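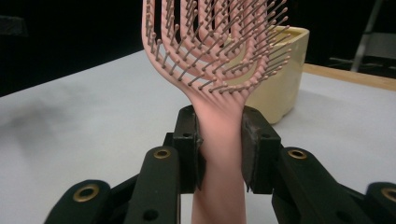 Teaching by demonstration (robotics)

Teaching by demonstration, also called programming by demonstration or learning from demonstration, is a group of methods in which a person shows a robot how to do a task. The robot's program is then made, fully or partly, from the recorded movements. The method is used where a task is easy for a person to perform but hard to write down as a list of exact positions, for example putting a brush into a cup, folding a cloth or opening a lid.

The person who shows the task is called the demonstrator or the operator. One complete performance of the task is called a demonstration or an episode.

Contents
1 Ways of showing a task
2 Hand-held grippers
3 Remote control
4 Recording a demonstration
5 Choice of objects
6 Known problems
7 See also

Ways of showing a task

There are three common ways. In the first, called kinesthetic teaching, the operator takes the arm of the robot and moves it through the task, while sensors in the joints record the angles. In the second, the operator stays away from the arm and controls it from a distance. In the third, no robot arm is present during the demonstration. The operator holds a gripper similar to the one on the robot and performs the task with it directly.

Some authors also count the watching of bare human hands by a camera as a way of demonstration. The difficulty there is that a human hand has many more joints than a simple gripper, and its movements must be translated before a robot can repeat them.

Hand-held grippers

A hand-held gripper normally has two fingers, which the operator opens and closes by hand. The fingers carry pads that press on the object from opposite sides. A camera is often fixed to the tool, so that the recording shows the fingers and the object from nearly the same view that the robot will have later.

The position of the tool in space must also be known. It can be calculated from the video, or measured from outside with the help of markers attached to the tool. When markers are used, their arrangement has to be different on the left and the right tool if the tracking system is to tell them apart.

Work with two grippers at the same time is called bimanual demonstration. The operator may hold a container in one gripper and bring a second object to it with the other. Such tasks need good timing between the hands, and both recordings must use one clock.
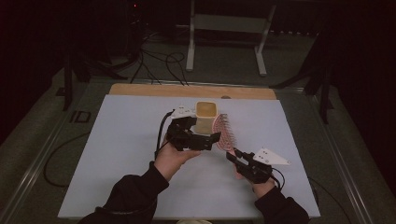

Remote control

In remote control, or teleoperation, the operator moves an input device and the robot follows. The input device can be a joystick, a tracked hand controller or a smaller copy of the robot arm. In the last case the copy is called the leader and the working robot is called the follower.

The main advantage is that every recorded movement is one which the robot was able to make. The main disadvantage is speed. The operator does not feel the object well, and a task that is simple by hand can become slow and tiring. In the Damier system, a leader and follower pair for table work, small motors in the leader give back a part of the contact force to the operator.

Recording a demonstration

A recording usually contains the video, the path of each gripper, and the opening of the fingers at each moment. The operator starts from a fixed position, performs the task without long pauses, and returns. Episodes with a mistake are either deleted or marked. In the Olwood recording rules, a dropped object makes the episode invalid, but a second attempt to grasp is allowed and is kept as useful material.

Choice of objects

Household objects are popular because they are cheap and have many different shapes. Hairbrushes are a good case. The handle is easy to hold between two flat pads, while the head of a vented brush has open gaps and thin bristles, and its outline changes much with the angle of view. Cups and bins with an open top serve as targets, and the position of the rim is important for success.

The Hidayat set, a list of objects for two-handed work, contains 9 items, and 2 of them are brushes.

Known problems

People do not perform a task in the same way each time. If two operators approach the same cup from different sides, a simple learning method may take the average of both paths and miss the cup. A hand-held tool also lets the operator move faster, or reach farther, than the robot can. Such episodes must be slowed down or removed. At the Satley workshop, held in January, several groups reported that checking the episodes took longer than recording them.

See also

Kinesthetic teaching
Teleoperation
Imitation learning
Robot end effector

This page was last edited on Aug 26, 2018.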